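Koren Clear Wrap, 18 in. roll

Item group: packing and cover materials
Stocked at: Stakberg, Machala

Koren is a clear plastic wrap for covering parts, furniture and bench equipment during packing and short-term storage. It has no adhesive and no printed surface. The wrap is supplied on a plain core and can be used with or without the Dridemeo hand dispenser (ordered separately).

Specifications
Width: 18 in.
Length: 100 ft per roll
Rolls per carton: 4
Color: clear
Finish: gloss, both sides

Use
Wipe the surface before covering. Lay the wrap over the item and overlap each pass by roughly 4 in. Do not stretch it over sharp edges. Folds and creases reflect light and can hide small marks, so inspect the item before it is covered. Remove the wrap before painting or heating.

Storage
Keep rolls upright in the carton, out of direct sun. Partial rolls should be taped at the loose end.

Ordering
Carton orders ship within 48 hours. Single rolls are sold at the counter only. For cut lengths, contact Kimutai Wanyama at the Stakberg counter.
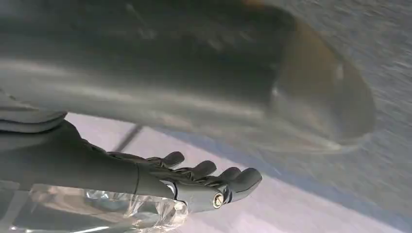
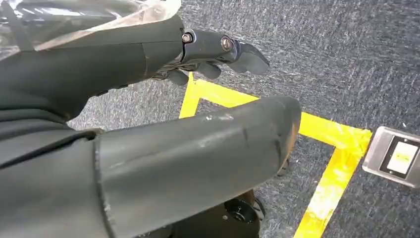
Second picture: clear plastic wrap, crinkled, at upper left.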